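과제 진행 보고 (4월분)
과제명: 양팔 로봇의 유연·비정형 물체 포장을 위한 제어 및 계획 소프트웨어
수행: Drurex 조작소프트웨어팀
제출처: Rindaldale 기술지원부

1. 보고 범위

보고 기간의 작업은 제어 루프 정비, 얇은 시트의 상태 추정, 양손 동작 계획, 기록 도구의 네 항목이다. 하드웨어 변경은 없었다. 손가락 관절 제어 펌웨어는 전월 버전을 그대로 사용하였으며, 따라서 아래의 결과 차이는 모두 상위 소프트웨어에서 발생한 것으로 본다. 예산 집행 내역은 별도 양식으로 제출하였으므로 생략한다.

2. 제어

2.1 팔 임피던스 제어
양팔의 관절 토크 루프는 500 Hz로 고정하였다. 전월까지는 좌우 팔이 별도 프로세스에서 동작하였고 두 프로세스의 시각 동기가 느슨하여, 한쪽 손이 접촉을 감지한 뒤 반대쪽 손의 목표 강성이 바뀌기까지 지연이 일정하지 않았다. 이번 달에 두 루프를 하나의 실시간 프로세스로 합치고 접촉 이벤트를 공유 메모리로 전달하도록 변경하였다. 지연의 편차는 눈에 띄게 줄었으나 평균 지연은 거의 그대로이다. 평균값은 접촉 판정 필터의 창 길이가 지배하며, 창을 줄이면 종이가 스치기만 해도 접촉으로 판정된다. 현재는 창 길이를 유지한다.

2.2 파지력 상한
풍선을 내용물로 쓰는 시험에서는 내용물이 변형되고, 변형된 만큼 종이의 접힘선이 이동한다. 손가락별 힘 상한을 고정값으로 두면 공기가 많이 든 풍선에서는 종이가 미끄러지고, 적게 든 풍선에서는 내용물이 눌린다. 초기 접촉 구간의 힘-변위 기울기로 강성을 추정하고 그 값으로 상한을 정하는 모듈을 추가하였다. 추정에는 엄지의 접촉만 사용한다. 나머지 손가락은 감싸는 자세에서 접촉점이 여러 곳에 생겨 기울기가 불안정하였다.

2.3 미해결
손목 회전 중 케이블 장력이 외력 추정치에 섞이는 문제가 남아 있다. 중력 보상 모델에 케이블 항을 더하는 방안과 회전 구간에서 추정치를 무시하는 방안을 비교 중이다. 후자는 구현이 간단하지만 회전 중 종이가 찢어지기 시작해도 제어기가 반응하지 못한다.

3. 인식

3.1 종이 분할
박엽지는 반투명하여 내용물의 색이 비친다. 색상 기반 분할은 비치는 영역을 내용물로 분류하였고, 그 결과 이미 덮인 면을 다시 덮으려는 동작이 생성되었다. 주름의 국소 질감을 입력에 추가하고, 분할 결과를 '노출', '단층', '다층'의 세 등급으로 나누어 출력하도록 수정하였다. 노출과 단층의 구분은 실사용이 가능한 수준에 도달하였다. 단층과 다층의 구분은 아직 신뢰하기 어려우며, 계획기는 당분간 두 등급을 합쳐서 취급한다.

3.2 가장자리 추적
손가락이 잡아야 하는 것은 종이의 가장자리인데, 주름과 가장자리는 영상에서 비슷한 선으로 나타난다. 두 프레임 사이에서 선이 이동한 양을 비교하여 가장자리 후보를 거르는 절차를 넣었다. 손이 가장자리를 가리는 구간에서는 마지막 추정치와 손가락 끝의 위치를 묶어 강체처럼 이동시킨다. 이 가정은 종이가 손가락 사이에서 밀리면 곧바로 깨진다. 밀림 검출은 다음 기간의 작업이다.

3.3 깊이 정보
머리 쪽 카메라의 깊이값은 박엽지 표면에서 결손이 많아 높이 추정에 쓰지 않는다. 풍선의 형상은 타원체로 근사하고, 초기 관측에서 정한 치수를 포장이 끝날 때까지 유지한다. 매듭 부분은 근사에서 제외하고 별도의 회피 영역으로 등록한다.

4. 계획

4.1 동작 단위
포장 동작을 가장자리 집기, 넘기기, 누르기, 고쳐 잡기의 4개 단위로 정리하였다. 전월의 계획기는 단위 수가 더 많고 좌우 손의 조합마다 별도 전이를 두었기 때문에, 조건 하나를 고치면 다른 전이가 막히는 일이 반복되었다. 현재 구조에서는 각 손이 단위 하나를 점유하고, '한 손이 누르는 동안에만 다른 손이 고쳐 잡는다'는 제약을 공통 규칙으로 둔다.

4.2 재계획
단위가 끝날 때마다 노출 면적을 다시 계산하고 다음 가장자리를 선택한다. 선택 기준은 노출 면적 감소 예측치에서 팔 이동 비용을 뺀 값이다. 이동 비용의 가중치를 낮게 두면 양손이 서로 교차하는 계획이 나온다. 교차 자체는 충돌 검사를 통과하지만 손이 카메라 시야를 가려 3.2의 추적이 끊기므로, 가림 비용을 별도 항으로 추가하였다.

4.3 작업대 위의 물체
가위나 필통 같은 주변 물체는 충돌 지도에 정적 장애물로 등록한다. 포장지는 내용물의 포장에 쓰이는 것과 그렇지 않은 것을 구분하지 못해, 조작자가 시작 시점에 대상 종이를 지정한다.

5. 시험

동일 설정으로 15회를 수행하였다. 이 중 7회는 사람의 개입 없이 노출 면적이 기준 이하로 내려갔다. 나머지의 실패 원인은 가장자리 추적 상실이 가장 많았고, 고쳐 잡기 중의 종이 이탈이 그다음이다. 제어기 안전 정지로 끝난 시험은 없었다.

시험 횟수가 적어 성공률로 환산하지 않는다. 종이 크기와 풍선의 공기량을 함께 바꾼 시험은 수행하지 않았으며, 위 결과를 그 조건에 적용해서는 안 된다.

6. 기록 도구

Plolline 로그 형식으로 이전을 마쳤다. 관절 상태, 접촉 이벤트, 분할 결과, 계획기의 선택 근거가 하나의 시간축에 기록되며, 재생 도구 Lumbao에서 임의 시점의 계획기 입력을 꺼내 오프라인으로 다시 실행할 수 있다. 4.2의 가림 비용은 이 기능으로 조정하였다. 영상 스트림의 타임스탬프가 드물게 역전되는 결함이 있어 재생 시 해당 프레임을 버린다. 원인은 확인되지 않았다.

7. 다음 기간 계획

- 손가락 사이 종이 밀림 검출기 구현 및 추적기 연결
- 케이블 항을 포함한 외력 추정과 회전 구간 무시 방식의 비교 완료
- 단층·다층 구분용 학습 자료 보강
- 종이 크기를 바꾼 시험. 공기량은 고정
- 타임스탬프 역전 원인 조사

일정 변경 요청은 없다. 다만 밀림 검출에 손끝 촉각 신호가 필요하다고 판단되면 센서 인터페이스 작업이 추가되며, 이 경우 5월 보고에 소요 인력을 기재한다.

첨부. 박엽지 포장, 양손 접촉 상태

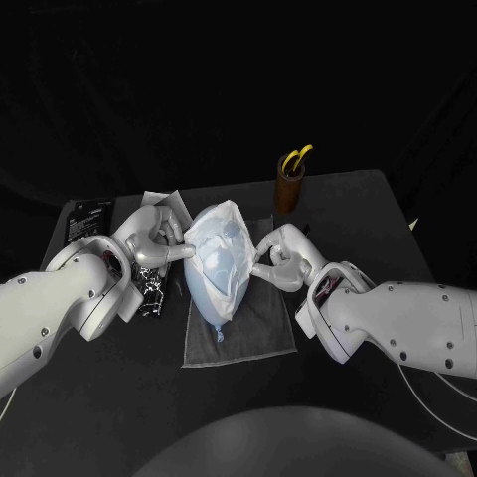
Kristýna Tichý: 보고서 받았습니다. 5절의 실패 건은 원인별 횟수를 표로 추가해 주십시오. 추적 상실이 손의 가림 때문인지 3.2의 강체 가정 때문인지도 나누어 적어 주셔야 밀림 검출기의 우선순위를 검토할 수 있습니다. 가림 비용을 넣기 전의 로그가 남아 있다면 같은 기준으로 다시 분류한 결과도 함께 보내 주십시오.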